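How our house does its washing: my household habits project

Monday 31st May

For the module we all had to pick one everyday habit and follow it for the whole of May, and I picked laundry. Everyone laughed at me a bit in the seminar (two people had sleep, one had tea, which I wish I'd thought of) but I live in a shared house with one washing machine and one very small airer, and there are arguments about it nearly every week. So I had plenty to work with!

My main question was simple: do people wash their clothes when they need to, or when they get the chance? I thought it would be when they need to. I was wrong, mostly.

I put a paper chart on the wall next to the machine and asked my housemates to write down the day, the time, what programme they used and why they were washing right then. The "why" column was the best bit. I got everything from "no socks" to "it was sunny" to "heard Drallden Road was having its water off tomorrow". I also asked 12 people from my course to fill in a short form, and 7 of them sent it back, so thank you if you were one of them.

I should say that the chart got damp and I had to copy it all out again in the second week. There may be a mistake or two from that.

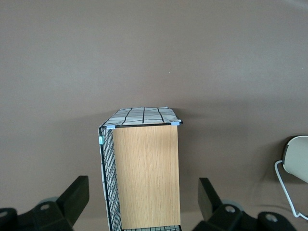
Parveen Ghumman

The next part was about where washing waits before it gets done. I hadn't planned to look at this at all, but it kept coming up in the forms. People with a proper place for dirty clothes seemed to wash less often and in bigger loads, and people who used the floor or the back of a chair washed little and often, usually in a panic. One person wrote that she can't stand seeing the pile, so if it's behind a door or under a cloth she forgets it for a fortnight. I'm the same, to be fair.

My tutor asked if that was really about storage or just about tidy people being tidy, and I don't have a good answer. I'd need to give the floor people something to put their clothes in and see if they changed, and there wasn't time for that in one month.

The weather made a bigger difference than I expected. On dry days the machine was booked from breakfast, and on the wet ones it mostly sat there doing nothing. We haven't got a dryer, so this makes sense. The nearest launderette is the Brekedow on the corner, and only one of us ever goes, always with a duvet.

For the money side I read the meter before and after a wash on the 15 minute quick programme and then again on the long cotton one. The long one used more, as you'd guess, but people choose it anyway because they don't trust the quick one with towels. I tried to get the same figures from room 601 in the Skoltska halls, where my friend lives, but the machines there run off a card and there's no meter you can look at, so I've left halls out of that section.

If I did it again I'd start the chart before telling anybody what it was for. In the first week everyone was on best behaviour and writing lovely neat reasons, and by the last week it just said "clothes". I'd also ask about ironing, which I forgot completely until my mum pointed it out on the phone.

The copied-out chart and the blank form are at the back of the folder, and I've left the names off both.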